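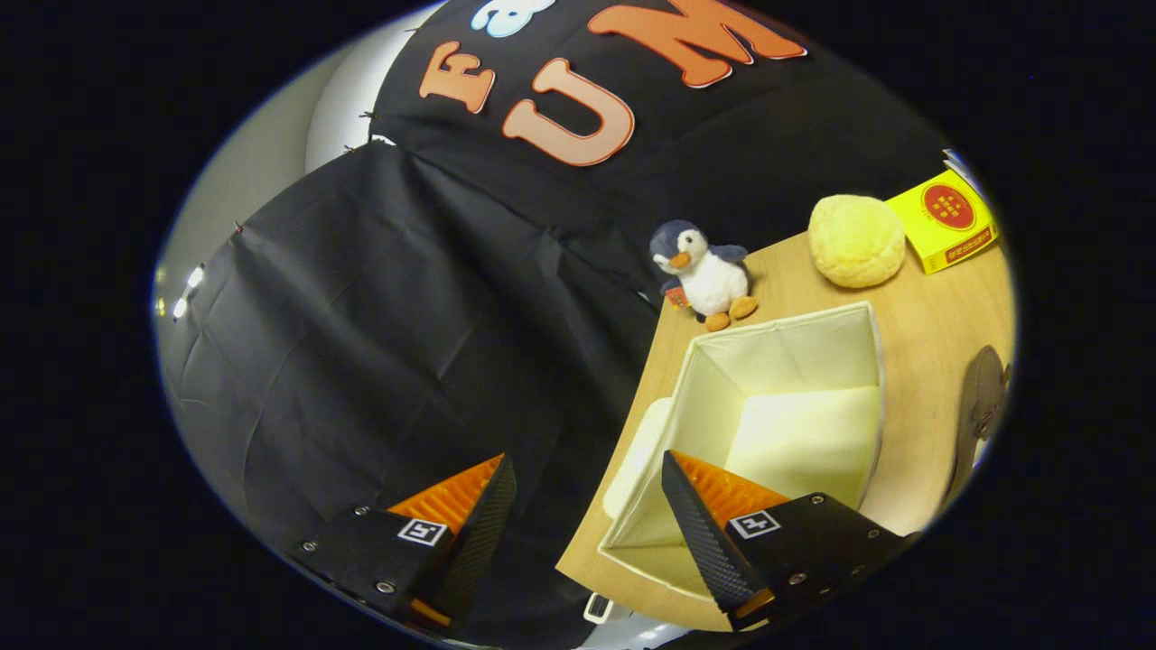 비상정지 버튼을 누르면 집게가 물고 있던 것도 같이 놓아 주는가?

집게마다 다르며, 전원이 끊겨도 문 상태를 그대로 유지하도록 만든 것이 많으므로 손으로 푸는 방법을 작업 전에 따로 익혀 두어야 한다.

펭귄을 놓아주는 법

나는 저 질문을 시험지처럼 벽에 붙여 두고 두 해를 일했으면서도, 내 손가락이 그 사이에 끼기 전까지는 답의 뒷부분을 끝까지 읽어 본 적이 없었다. 앞부분은 읽었다. 집게마다 다르다. 그래, 그렇겠지, 하고 고개를 끄덕이고는 커피를 타러 갔던 것 같다.

그때 나는 고스든(Gosden)에 있는 데일런(Dalen)이라는 작은 회사에 다녔다. 고스든은 강가에 창고가 줄지어 선 동네인데, 우리 회사는 그중에서도 제일 안쪽, 배달 기사님들이 꼭 한 번은 지나쳤다가 되돌아오는 건물의 이층을 썼다. 하는 일을 어머니께 설명할 때는 "로봇한테 장난감 치우는 걸 가르쳐요"라고 했고, 어머니는 그걸 이웃분들께 "우리 애가 유치원 비슷한 데 다녀"라고 옮기셨다. 틀린 말도 아니어서 나는 고치지 않았다.

가르치는 방법은 단순했다. 로봇 손과 똑같이 생긴 집게를 사람이 손에 들고, 탁자 위의 물건을 집어서 크림색 천 수납함에 넣는다. 집게에 달린 카메라가 그 과정을 다 담는다. 그걸 모아서 로닉스(Ronix)에게 보여 준다. 로닉스는 우리가 쓰던 팔 이름이다. 옆방 탁자에 볼트로 고정되어 있고 평소에는 목을 접은 왜가리처럼 웅크리고 있었다.

나는 손에 드는 쪽 담당이었다. 입사하고 첫 달에는 팔꿈치가 아파서 젓가락질도 겨우 했는데, 사람 몸이 참 이상해서 좀 지나니까 집에서도 엄지와 검지를 납작하게 펴서 양말을 집고 있더라. 제일 많이 집은 물건은 단연 펭귄이었다. 등이 짙은 청회색이고 배가 하얀, 손바닥에 올려놓기 좋은 작은 봉제 인형. 다들 그냥 펭귄이라고 불렀다. 멜론빵처럼 겉이 갈라진 노랗고 둥근 것도 자주 올라왔고, 노란 상자도 있었다. 뒤에는 검은 천을 둘러치고 커다란 글자를 붙여 놓았는데, 주황색 F와 U와 M을 하도 오래 마주 보고 살아서 지금도 어디서 그 글자들을 보면 팔꿈치가 먼저 반응한다.

펭귄은 쉬운 물건이었다. 배와 등을 눌러 잡으면 폭 들어가고, 수납함 위에서 손에 힘을 빼면 툭 떨어진다. 부리가 걸리는 일도 거의 없었다. 선배는 신입이 들어오면 늘 펭귄부터 시켰다. 펭귄은 사람을 겸손하게 만들지 않는다고, 처음부터 겸손해질 필요는 없다고 했다. 나는 그 말이 좋아서 나중에 내 밑에 신입이 들어왔을 때 똑같이 써먹었다. (들어온 지 석 달 만에 학교로 돌아갔지만, 펭귄은 정말 잘 집었다.)

3월부터 모은 기록이 그해 가을에는 1,557개가 되었다. 팀장님이 이제 로닉스에게 제대로 한번 시켜 보자고 했고, 우리는 제법 들떴다. 탁자도 닦고, 천의 주름도 괜히 한 번 당겨 보고, 펭귄의 빨간색과 주황색이 섞인 꼬리표도 가지런히 폈다. 소풍 가는 날 아침에 동생 옷깃을 만져 주는 기분이었다고 하면 좀 우스울까.

첫 며칠은 잘됐다. 로닉스는 펭귄을 집어서 수납함까지 가져갔고, 조금 머뭇거리다가 놓았다. 그 머뭇거림이 또 얼마나 사람 같던지! 우리는 탁자 옆에 모여 서서 로닉스가 수납함 앞에서 멈칫할 때마다 "고민한다, 고민한다" 하면서 웃었다. 팔이 내려와 손가락 하나를 수납함 가장자리에 가만히 대고, 한 박자 쉬고, 그다음에 벌어졌다. 어디서 본 동작인데 싶었지만 그때는 어디서 봤는지 떠오르지 않았다.

그 한 박자가 문제였다.

수납함은 천으로 되어 있어서 손가락이 닿으면 조금씩 밀렸다. 사람이 할 때는 왼손으로 슬쩍 붙잡으면 그만이었다. 로닉스에게는 왼손이 없으니 수납함은 회차가 거듭될수록 뒤로 물러났고, 그러면 로닉스는 더 멀리까지 팔을 뻗어 가장자리를 찾았다. 펭귄을 문 채로 가장자리를 더듬다가 천까지 같이 물어 버리는 일이 생겼다. 처음 그랬을 때는 다들 박수를 쳤다. 펭귄이랑 바구니를 한꺼번에 들어 올리다니, 욕심도 많다고. 나도 쳤다. 아마 내가 제일 크게 쳤을 것이다.

일지에는 이렇게 적었다. "천 물림. 수동으로 위치 보정 후 재개." 지금 읽으면 손바닥이 서늘해지는 문장이다. 수동으로 위치 보정이라는 게 무슨 뜻이냐 하면, 팔이 움직이는 구역 안으로 내가 손을 넣어서 수납함을 제자리로 당겨 놓았다는 뜻이다. 멈추고 넣으면 괜찮다. 처음에는 멈추고 넣었다. 그런데 멈췄다가 다시 켜려면 화면을 여러 번 눌러야 하고, 팔이 접혔다가 다시 펴지기를 기다려야 하고, 기다리는 동안 커피는 식는다. 몇 번 그러다 보면 팔이 펭귄 쪽으로 가 있는 틈에 얼른 손을 넣게 된다. 한 번 해서 아무 일이 없으면 두 번째는 더 쉽다. 선배가 한 번 봤고, 나를 보고 눈썹을 올렸고, 나는 웃었고, 선배도 웃어 버렸다. 나중에 선배는 그 웃음이 두고두고 마음에 걸린다고 했다. 나는 선배 탓이 아니라고 백 번쯤 말했는데, 그런 말은 해 주는 사람보다 듣는 사람이 정하는 것이라 어쩔 수가 없다.

2020년 9월 17일 오후였다. 비가 와서 창고 지붕이 시끄러웠고, 선배는 옆방에서 전화를 받고 있었다. 팔이 펭귄을 집으러 간 사이에 나는 늘 하던 대로 수납함 앞쪽 가장자리를 잡고 당겼다. 천이 탁자 결에 걸렸는지 한 번에 오지 않았다. 그래서 다시 잡았다. 고쳐 잡느라 쓴 시간은 눈 한 번 깜박이는 정도였을 텐데, 그날 로닉스는 펭귄을 단번에 집었다. 평소에는 한두 번 헛손질을 했으면서, 하필 그날은 선배가 봤으면 칭찬했을 만큼 깔끔하게 집어서 돌아왔다.

그러고는 고민을 시작했다. 손가락 하나가 내려와 가장자리에 닿았는데 거기 내 검지가 있었다. 한 박자. 나는 그 한 박자를 안다. 나는 그게 끝나면 손가락이 벌어진다는 것도 알고 있었고, 그래서 손을 빼지 않고 가만히 있었다. 그게 제일 바보 같은 대목이다. 놀라게 하면 안 되는 짐승 앞에서처럼 숨을 참았다.

손가락은 벌어졌고, 펭귄은 수납함 안으로 떨어졌다. 그리고 다시 닫혔다. 천과 내 검지를 함께 물고.

아팠느냐고 많이들 물어본다. 처음에는 아프지 않았다. 안쪽에 골이 진 주황색 패드가 달려 있어서, 뭐랄까, 누가 꼭 쥐고 놓지 않는 느낌이었다. 설정된 힘이 40뉴턴이었는데 숫자로는 감이 잘 안 온다. 빼려고 하면 골이 손가락 마디에 걸려서 더 단단해진다는 것만은 분명히 알겠더라. 로닉스는 물건을 집었으니 할 일을 하려고 들어 올리기 시작했다. 팔꿈치가 따라 올라가고, 어깨가 따라 올라가고, 나는 까치발을 섰다. 왼손으로 버튼을 찾았다. 크고 빨갛고 누르라고 만든 버튼을, 나는 있는 힘껏 눌렀다.

팔이 멈췄다. 집게는 그대로였다.

그 순간의 고요를 어떻게 설명해야 할지 모르겠다. 빗소리는 계속 났고, 모터 소리만 사라졌고, 나는 까치발을 하고 서서 기계와 손을 잡고 있었다. 나는 버튼을 한 번 더 눌렀다. 이미 눌려 있는 버튼이라 아무 소리도 나지 않았다. 벽에 붙은 종이가 눈에 들어온 것이 그때다. 집게마다 다르며. 그 뒤가 멀어서 잘 안 보였다. 두 해를 그 앞에서 일했는데 글자가 이렇게 작았구나 싶었다.

선배를 불렀다. 목소리가 생각보다 얌전하게 나와서 선배는 처음에 내가 택배를 받아 달라는 줄 알았다고 한다. 문을 열고 들어온 선배는 한마디도 하지 않고 탁자 밑의 의자를 발로 밀어 내 무릎 뒤에 대 주었다. 그래도 앉을 수는 없었다. 앉으면 손가락에 매달리게 되니까. 그래서 선배는 의자를 도로 빼고, 상자를 끌어와 내 발밑에 넣었다. 뒤꿈치가 닿으니 살 것 같았다.

집게를 만든 곳은 루나드(Lurnard)였는데, 설명서가 있기는 있었다. 선반 맨 위, 아직 비닐도 다 벗기지 않은 채로. 선배가 그걸 이로 뜯었다. 옆면의 마개를 열고 4밀리미터 육각 렌치를 넣어 돌리면 손가락이 벌어진다고 되어 있었다. 그 크기의 렌치는 공구함에 없었다. 공구함에는 그 바로 위와 바로 아래 크기가 얌전히 누워 있고 그 자리만 비어 있었다. 팀장님이 자전거 안장을 고치느라 빌려 간 것이었다. 선배가 계단을 뛰어 내려가는 소리, 강가 쪽 문이 열리는 소리, 한참 뒤에 다시 뛰어 올라오는 소리가 났다. 그동안 나는 수납함 안을 내려다보고 있었다. 펭귄이 등을 대고 누워서 주황색 발을 이쪽으로 하고 있었다. 나는 펭귄에게 괜찮다고 말했다. 정말로 소리 내어 말했다.

렌치가 돌아가는 동안 조금씩, 너무 조금씩 손가락이 돌아왔다. 그제야 아팠다. 무척 아팠다. 뼈는 괜찮다고 했고, 손톱은 겨울이 되기 전에 빠졌다가 봄에 새로 났다. 새 손톱은 지금도 조금 물결이 져 있다.

사고 보고서를 쓰느라 우리는 기록을 다시 다 봤다. 로닉스가 왜 가장자리에 손가락을 대는지, 왜 놓고 나서 다시 닫는지. 고장을 찾으려고 사흘을 뒤졌는데 부품은 모두 멀쩡했다. 루나드에서 온 기사님은 그 집게가 전원이 나가도 물건을 떨어뜨리지 않게 되어 있는 물건이라고, 사람 위로 무거운 것이 떨어지면 안 되니까 그렇다고 친절하게 설명해 주셨다. 설명서에도 있습니다, 하고 덧붙이면서 이로 뜯은 자국이 난 비닐을 잠깐 바라보셨다.

답은 내 손에 있었다. 기록 속에서 나는 펭귄을 수납함 위로 가져가고, 손가락 하나를 가장자리에 대고, 한 박자 쉬고, 놓았다. 그러고는 다시 한 번 꼭 쥐었다. 매번 그랬다. 팔꿈치가 아프던 첫 달에 생긴 버릇이었다. 잠깐 기대어 쉬고, 놓고, 저린 손을 한 번 쥐었다 펴는 것. 나한테는 숨 한 번 고르는 일이었는데 로닉스는 그것까지 정성껏 배웠다. 선배 기록에는 다른 버릇이 있었고(선배는 놓기 전에 꼭 살짝 흔든다), 학교로 돌아간 신입의 기록에는 내 버릇이 그대로 있었다. 내가 가르쳤으니까.

화면 앞에서 나는 좀 울었다. 억울해서는 아니었고, 무서워서였는지도 잘 모르겠다. 웅크린 왜가리 같은 그 팔이, 우리가 웃고 박수 치는 동안 내내 내 흉내를 내고 있었다는 것이 이상하게 미안했다. 선배는 휴지를 건네고 한참 있다가, 그래도 흔드는 건 안 배워서 다행이라고 했다. 손가락을 문 채로 흔들었으면 어쩔 뻔했느냐고. 나는 울다가 웃었고, 웃으니까 손가락이 또 욱신거렸다.

그 뒤로 바뀐 것들을 적어 둔다. 수납함은 바닥을 탁자에 고정했다. 팔 둘레에는 손이 들어가면 멈추는 감지기를 달았다. 집게의 힘은 펭귄을 들 수 있는 만큼만 남기고 낮췄다. 4밀리미터 렌치는 두 개를 사서 하나는 공구함에, 하나는 탁자 다리에 끈으로 묶었고, 팀장님의 자전거에는 팀장님 돈으로 산 렌치가 생겼다. 새로 오는 사람은 첫날 펭귄을 집기 전에 집게를 손으로 풀어 보는 연습부터 한다. 벽의 종이는 글자를 키워 다시 뽑았다.

기록도 다시 모았다. 내 것은 거의 다 버렸다. 가장자리에 기대지 않고, 놓은 뒤에 손을 편 채로 물러나는 것을 1,000번 새로 했다. 처음에는 손이 자꾸 옛날로 돌아가서 선배가 옆에 앉아 "기댄다" 하고 말해 주었다. 기댄다, 기댄다, 지금 또 기댄다. 한번은 선배가 아무 말이 없기에 돌아봤더니 졸고 있었다. 나는 깨우지 않고 펭귄을 집어서 수납함 위로 옮기고, 어디에도 기대지 않고, 놓았다. 손을 편 채로 천천히 물러났다. 그리고 펭귄을 꺼내 탁자 위에 다시 세웠다.

데일런은 이듬해에 강 건너로 이사했고 나는 그 전에 그만두었다. 마지막 날 선배가 펭귄을 가져가겠느냐고 물었는데, 펭귄은 아직 할 일이 있어서 두고 왔다. 요즘도 버스 손잡이를 놓을 때면 가끔 손을 활짝 펴고, 내 손이 정말 벌어졌는지 한 번 들여다보고서야 내린다.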